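Tillero Water Testing: Frequently Asked Questions

What does a standard test cover?
Hardness, pH, nitrate, iron, lead and coliform bacteria. Pesticides are a separate test and need a larger bottle.

How much water do you need?
600 ml for the standard test. Fill the bottle to the shoulder and leave the powder in it.

Can I use my own bottle?
No. Ask for a kit by post or collect one from Kubo Street.

How soon must the sample reach you?
Within 6 hours if you want the bacteria result. Otherwise the next working day is fine. Keep it in the fridge overnight.

Do you test swimming pools?
Only in July and August.

My result says "above limit". What now?
Stop drinking the water and ring Rin Nagano on extension 193. A repeat test is free if you send it within 60 days.

Who signs the report?
Isamu Furukawa. Solicitors and letting agents can have a stamped copy.

Do you collect?
Yes, from Tarivero and Clistier, Tuesdays only. 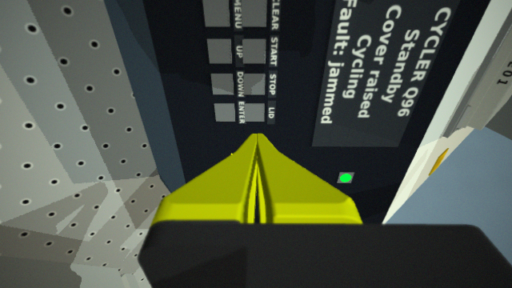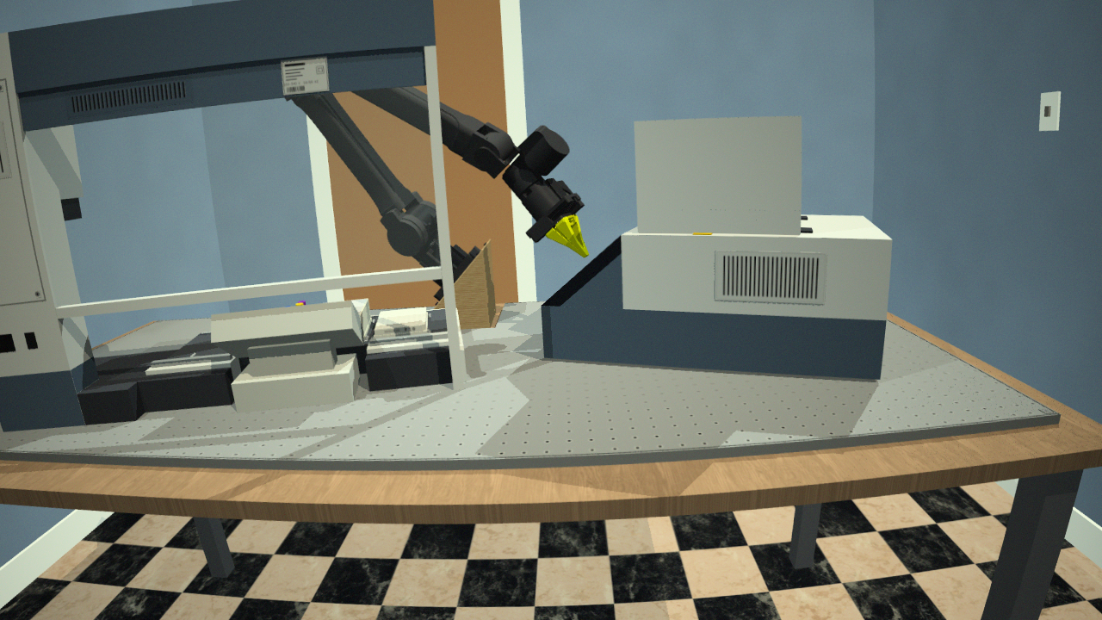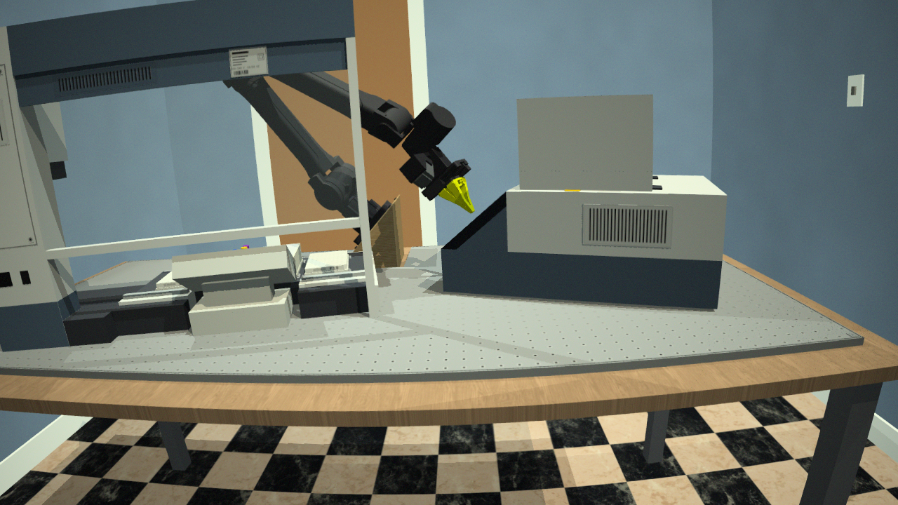 Computer-rendered views. Second and third: equipment on the perforated board.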